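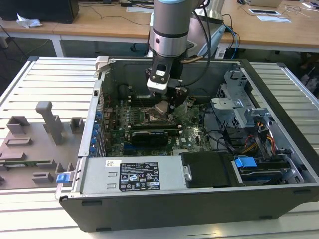

Bukach Youth Football Club
Minutes of the January meeting, held Wednesday at 7 p.m. in the clubhouse

Hạnh Phí took the chair and welcomed everybody, with a special hello to the under-12 parents who had come straight from practice and still had their boots on. The minutes of the last meeting were read and agreed, once the spelling of Skinow had been put right in two places.

Spring cup. There was a long and very good-natured talk about whether to enter one team or two in the Skinow Cup. The coaches would love to give every player a game, and the feeling in the room was with them, but two teams means two sets of drivers on the same morning. It was agreed to enter two, provided enough families sign up to drive by the end of the month. Kickoff for the younger group is at 10, so please plan on an early breakfast!

Fields. The lower field is still soft at the river end and the goalmouth has been reseeded. Until the grass takes, the under-14s will share the upper field with the girls' team, and both coaches were thanked for being so easygoing about it. Match length for the older group goes up to 90 minutes this season, and Hạnh reminded us that this pushes the last game closer to dusk.

Money. The club account stands at $2,361. The winter raffle brought in $448, a lovely result for such a wet evening, and our thanks go to all who sold tickets or baked. New nets will be bought first. Practice vests can wait until spring, though the orange ones have been washed so often that they are now more of a peach.
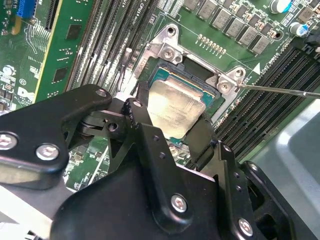 Processor and open socket, close up.

Shirts. Brerkolix has offered to pay for the away shirts again. Accepted with thanks. The color was left open after a friendly difference of opinion between the green side of the table and the yellow side – it will come back next time, with samples.

Referees. Three of our older players would like to take the beginners' course. The club will cover their fees, and Hạnh will send in the names.

Other business. A parent asked if the tea hut could open before the first game as well as at halftime. Agreed, if two more helpers come forward. Lost property is overflowing again, mostly single shin guards.

The meeting closed at 8:40 p.m.

Comments

GoalieMom: Put me down to drive for the cup, I can fit four kids plus bags.

Upper Field Ted: Yellow shirts please. We lost every game in green.

R.P.: Is one of those shin guards blue with a torn strap? If so it's ours, will pick it up at practice.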